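Práticas Artísticas e Investigação
Apontamentos da unidade 7: a residência como dispositivo de trabalho

1. Delimitação do termo

Entende-se por residência artística a cedência temporária de espaço, tempo e meios a um ou mais artistas, com ou sem obrigação de apresentar obra. A definição exclui a encomenda, em que o objeto final é fixado por contrato, e a bolsa simples, em que não há lugar atribuído.

Distinguem-se, para efeitos desta cadeira:
a) residência de produção, com resultado previsto;
b) residência de investigação, com relatório ou sessão pública;
c) residência de contexto, definida pela relação com um território ou uma comunidade.

As categorias sobrepõem-se. O programa Limia, tratado na aula anterior, começou como b) e passou a c) quando a sessão pública foi substituída por encontros regulares com moradores.

2. Condições materiais

Østergaard (texto 3 da antologia) propõe que a análise de uma residência comece pelo orçamento e pelo horário, e só depois considere as obras. Interessa saber quem tem a chave, a que horas fecha o edifício, se os honorários são pagos à entrada ou à saída e se a estadia cobre acompanhantes.

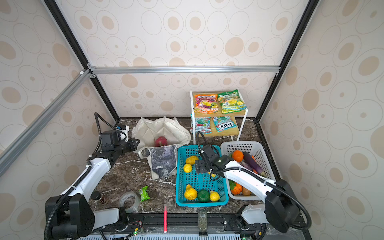
A segunda questão é a da partilha. Em Haverford, os ateliês são individuais e a cozinha é comum; em Palov, sucede o inverso. Agudelo compara os dois modelos e conclui que a colaboração entre residentes depende mais da duração da estadia do que da planta do edifício. Ver p. 93 e a tabela da p. 111. A amostra é pequena e o autor reconhece-o em nota.

3. Documentação

O arquivo da residência Sisness contém 3843 itens, na maioria correspondência e provas de contacto. O inventário segue a ordem de entrada, sem separar obra, estudo e registo. Para o trabalho escrito, cada item citado deve levar cota, data de produção (se conhecida) e estatuto proposto pelo aluno, com justificação breve.

Leitura obrigatória: Eliécer Agudelo, capítulos 2 e 4; Ingvar Østergaard, texto 3.
Entrega do trabalho: julho, em papel, na secretaria, até às 17h00.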